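Empty offices have had their turn. Now for the shops downstairs

Jasent sets out its plan to turn the back halves of oversized stores into homes, beginning with 24 apartments in Tallmont

December 10, 2022

Every few years the property business finds a new place to put people. We have had the garage conversion, the shipping container and the office block with windows that don't open. Jasent, the small-sites developer, would like to suggest somewhere less exciting: the stockroom.

The company has today published its proposals for Rankin Row, a run of six stores in the center of Tallmont. The fronts will stay as stores. The backs, which were built in the days when a shoe shop kept a whole winter's boots on the premises, will become 24 one- and two-bedroom apartments with their own street entrance on the quiet side of the block.

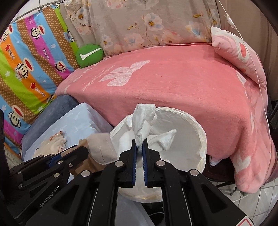
Mairéad Mac Carthaigh
Founder and Managing Director, Jasent

I have spent much of my working life being shown around vacant buildings by people who tell me they have potential. Most of them do. So does my nephew, who is 31 and on his fourth band.

What interests me is the space that isn't vacant at all, only badly used. Walk into an ordinary downtown store, go past the registers and through the door marked Staff, and you will often find as much floor again behind it. Stores order in small amounts now, and deliveries come most mornings. The room at the back holds a broken display stand, last year's decorations and a kettle. The tenant pays rent on all of it.

When we surveyed Tallmont and the towns near it, we looked at 448 stores. Of those, 159 had rear space that could be split off without hurting the business in front. They have daylight on at least one side, a ceiling high enough for a person with hair, and a way in that doesn't involve climbing over the bins. We left out anything where the only window looked onto an extractor fan. Our architects said this was fussy of us. I invited them to live there and the matter was dropped.

Would this fix the housing shortage? Of course not. If every one of those buildings were converted, we think it would produce nearly 3,000 bedrooms, and a region that needs homes by the tens of thousands is entitled to ask what else we've got. My answer is that those bedrooms would be a short walk from a bus, a pharmacy and somewhere to buy milk, on streets that already have drains. I have sat through enough meetings on the subject of drains to value this highly.

The usual objection is noise. Stores are noisy from nine to six, when a good many residents are out, and silent at night, when they are in. The wall between the two at Rankin Row will be a new one, built to a better standard than the wall between me and my own neighbors, whose taste in television I know in detail.

The next objection is that it will kill the stores. A smaller unit has a smaller rent. Four of the six tenants at Rankin Row have asked to stay on, and a fifth is thinking about it, which in retail counts as wild enthusiasm. The sixth is retiring to the coast and wishes us luck.

The third objection is that nobody wants to live behind a shop. For several hundred years everyone who owned one did.
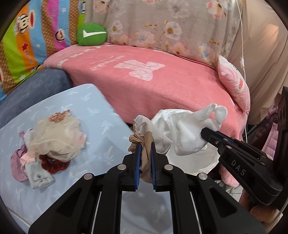
What happens next

The planning application for Rankin Row will be submitted in January. Drawings are on show until then in the window of the former travel agency at the north end of the block, where the posters for cruises have been left up by popular request.

If permission is granted, the work will be done in two halves, three stores at a time, so that the row never closes completely. The apartments will be for rent, and leases will run for up to five years. Flellia, the architecture practice, has designed the new entrance and a shared courtyard in what is at present a loading yard. The yard's one tree is to be kept. It has survived forty years of reversing trucks and the design team felt it had earned a bench.

Jasent is also asking owners of similar buildings in the region to get in touch. The first look is free and takes a morning. Owners should be ready to unlock the back room and, where necessary, find the light switch.

About Jasent

Jasent develops homes on small and awkward sites in existing town centers. It doesn't build on fields, chiefly because other people have already bought them.

Media inquiries: Jasent press office. Interviews with Mairéad Mac Carthaigh and site visits to Rankin Row can be arranged on request. Sensible shoes are advised.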